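Do "no softener" rules for microfiber towels hold up, or is it label folklore?
Forum > Household > Laundry & Cleaning
34 replies · 12 shares

**pilotlight_out**

Every bag of microfiber towels I have ever bought comes with the same list. Wash separately. No softener. No dryer sheets. Low heat only. I've followed it for years like a good citizen and I'm starting to wonder who tested any of it.
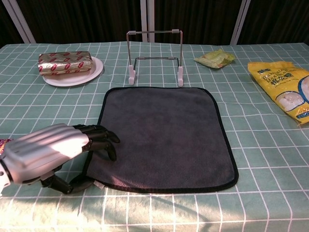
What set me off was a bottle of Nodura, a "microfiber restoring wash" my sister-in-law swears by. It costs more than the towels do. The back of the bottle says ordinary detergent "leaves fibers exhausted." Exhausted by what? They're plastic. The same bottle says results may take up to six washes, and if I wash anything six times without softener I'd expect it to come out okay no matter what I pour in.

So, has anybody here tried breaking the rules on purpose and kept track of what happened? I'm not looking for "my towels are fine." I'd like to hear from somebody who had one batch done one way and one batch done the other.

4 likes · Reply · Share

**gravelroad77**

The softener one is real. Softener works by leaving a coating on the fabric. That's the whole product. Put a coating on a towel whose only job is to grab water and dust and you get a towel that pushes water around the counter. You don't need a lab for this, you need one load of laundry.

The rest of the list I'd put under "maybe."

11 likes · Reply · Share

**pilotlight_out**

I've heard the coating explanation a hundred times and it makes sense on paper. My problem is that lots of things make sense on paper. Did you do the one load?

2 likes · Reply · Share

**gravelroad77**

By accident. My son did the wash and used the blue stuff on everything. The kitchen towels went streaky on the glass stove top and took a few hot washes to come back. So I guess that's a test, and also evidence it isn't permanent, which the labels always imply it is.

6 likes · Reply · Share

**tidewrack**

Cleaned offices at night for a long time and we went through a mountain of these. We had 700 of them in rotation at the biggest building, color coded, and they all went to a laundry service that I promise you did not care what the tag said. High heat, whatever detergent was in the drum. They wore out, sure. They wore out because we scrubbed loading dock doors with them.

Somebody in purchasing did bring in Kornulon for a while, which is the same idea as your Nodura but in a gallon jug. We could not tell which bins had been washed in it. The supervisor stopped ordering it and I never heard a complaint.

14 likes · Reply · Share

**mrs_halfpint**

With respect, a commercial laundry isn't the same as a home dryer. They rinse a lot better than my machine does. I think most people's "ruined" towels are just full of detergent because they use twice what they need. I cut mine down to two tablespoons a load and everything got more absorbent, including the bath towels, and those are cotton.

9 likes · Reply · Share

**pilotlight_out**

See, this I find more believable than exhausted fibers. Although if you cut the detergent AND it was the same month you cleaned the machine or whatever, we're back to guessing.

1 like · Reply · Share

**mrs_halfpint**

I did not clean the machine. I'm not going to say how long it's been.

17 likes · Reply · Share

**oxbow_lemon**

I kept track! Sort of. I detail cars on the side and I was annoyed about this same thing last December, so I took two packs of the same towels and marked the tags with a laundry pen. Pack one got regular liquid detergent, warm wash, low dry. Pack two got the same wash but with a dryer sheet every time and high heat.

I weighed one towel out of each pack dry, then dunked it, let it hang until it quit dripping, and weighed it again on the kitchen scale. After ten washes the regular one was holding 383 grams of water and the dryer sheet one was holding 261. They had started out nearly the same.

They felt different too. The high heat ones got kind of crunchy at the tips and started leaving fine scratches on a piano black trim piece I keep for practice. I quit using that pack on paint after that.

22 likes · Reply · Share

**pilotlight_out**

Okay, THAT is what I came here for. Thank you.

Now I'm going to be a pain about it. You changed two things in pack two. Was it the sheet or the heat? And one towel out of each pack is one towel. I've got towels from a single bag that don't even match each other brand new.

5 likes · Reply · Share

**oxbow_lemon**

Yeah, fair. I was trying to find out if the rules mattered, I wasn't trying to find out which one. If I had to bet, the heat did the crunchy part and the sheet did the water part. But that's a bet.

8 likes · Reply · Share

**gravelroad77**

It's a good bet. Polyester softens when it gets hot enough and the fine ends clump up. Anybody who has melted a fleece blanket in the dryer has seen the extreme version.

3 likes · Reply · Share

**tidewrack**

I don't buy that a home dryer gets hot enough to do that unless the vent is clogged. Our service ran way hotter than any home unit and those towels stayed usable. Nobody was wiping piano black trim with them, I'll give you that. On a toilet tank you wouldn't notice crunchy.

7 likes · Reply · Share

**oxbow_lemon**

That may be the entire disagreement. "Usable" for a bathroom counter and "usable" for clear coat are two different towels.

19 likes · Reply · Share

**fernandcoffee**

I'm going to defend the wash-separately rule. It's the one people roll their eyes at and it's the only one I've seen matter every single time. Microfiber grabs lint. If it goes in with cotton bath towels it comes out wearing them. Then you go to do a mirror and there's fuzz everywhere, and you blame the towel.

10 likes · Reply · Share

**mrs_halfpint**

Agree on this one, with the exception that old, thin cotton sheets don't seem to shed anything. I wash mine with the sheets when I'm short a load.

4 likes · Reply · Share

**fernandcoffee**

Living on the edge.

6 likes · Reply · Share

**dk_basement**

Unpopular opinion but Doolan makes a microfiber wash too and it did bring mine back. They were stiff, I used it twice, they were soft. I don't care about the chemistry. It was a few bucks.

2 likes · Reply · Share

**pilotlight_out**

What water temperature did you use, and what were you using before?

Reply · Share

**dk_basement**

Hot, because the bottle says hot. Before that cold, because the towels say cold.

3 likes · Reply · Share

**pilotlight_out**

So you might have gotten the same thing from two hot washes with nothing in them.

12 likes · Reply · Share

**dk_basement**

Or I might not have. You don't know either. You're asking everybody else for side by side tests and I haven't seen one from you.

15 likes · Reply · Share

**pilotlight_out**

That's a hit. I'll do one. I have a bag of the thick edged kind still sealed and half a bottle of Nodura that was forced on me. Plan so far:

Group A, plain hot water
Group B, hot water plus Nodura
Group C, hot water plus two tablespoons of regular detergent

Same dirt on each, same machine, no dryer, line dried in the garage. Any complaints, make them now and not after I post the numbers.

9 likes · Reply · Share

**oxbow_lemon**

Wash them all once before you start. New ones have some kind of finish on them and the first few dunks will bead up. Also cut the tags off before you use any of them on something you care about. The tag scratches worse than any crunchy towel. Just mark the hem with a pen so you can tell the groups apart.

8 likes · Reply · Share

**gravelroad77**

What are you using for dirt? If it's olive oil, plain water is going to lose and all you've learned is that detergent is detergent.

5 likes · Reply · Share

**pilotlight_out**

I was going to use olive oil.

11 likes · Reply · Share

**tidewrack**

Use whatever's on top of your fridge. That's what the towel is for.

20 likes · Reply · Share

**mrs_halfpint**

And have somebody else hand you the towels so you don't know which group you're testing. You've obviously already made up your mind about the bottle.

13 likes · Reply · Share

**pilotlight_out**

I have, yes. I'll get my sister-in-law to do it. She's made up hers in the other direction so it should even out.

7 likes · Reply · Share

Show 8 more replies
Follow this thread · 12 shares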